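Tabletop

A tabletop is the flat upper surface of a table, desk, bench or counter. It is the part of the furniture on which objects are placed and work is done. It may be fixed to its base, hinged so that it folds, or made as a separate piece that rests on trestles. In the furniture trade the word is also used for a top sold without legs.

History

Early tables in many regions were loose boards laid over supports and put away after meals. The word "board", in the sense of food provided with lodging, comes from this use. Tops fixed permanently to a frame became more common in European houses as rooms were given over to a single purpose, such as dining or writing. Drop-leaf and gateleg tables, which have hinged sections supported by swinging legs, were made for smaller homes.

Factory production brought standard sizes. Veneered boards and later plastic laminates made it possible to sell large tops at a low price, and by the second half of the 20th century laminate was widely used in kitchens, schools and offices.

Materials

Solid wood tops are usually built from several boards glued edge to edge. Wood swells and shrinks across the grain as humidity changes, so the top is attached with slotted screws, buttons or metal clips that let it move. Breadboard ends, which are strips fitted across the end grain, help keep a wide top flat.

Stone tops are heavy and resist heat, but marble is etched by acids such as lemon juice and vinegar. Glass tops are normally tempered. Laboratory benches often have tops of epoxy resin or phenolic board, which stand up to most chemicals.
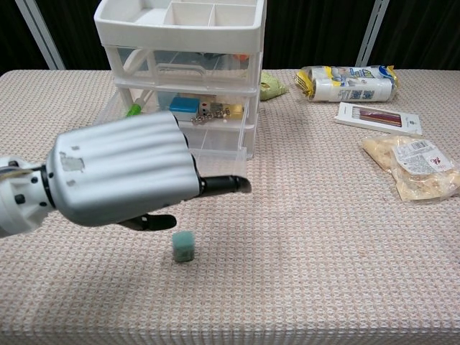 Surface finish affects both wear and glare. A high-gloss finish shows scratches and reflects overhead lights, and matte finishes are often preferred for desks. Oil and wax finishes can be renewed by the owner. Varnish and lacquer protect better against spills but generally have to be sanded before a worn area is recoated.

Edges

The edge may be left square, rounded over, beveled or cut to a molded profile. Tops made from particleboard need edge banding to keep moisture out of the core. The furniture maker Édgar Cuervo used an underbevel on his Litside desks, which makes a thick top look thinner from the front. The Howells workshop sold a similar top in 2 widths until May of its final year of trading.

Care

Most tops are cleaned with a damp cloth and a mild soap. Standing water should be wiped up, particularly near joints and seams. White rings on lacquered wood are caused by moisture trapped in the finish and may fade as it dries.

See also

Countertop
Desk
Trestle table
Workbench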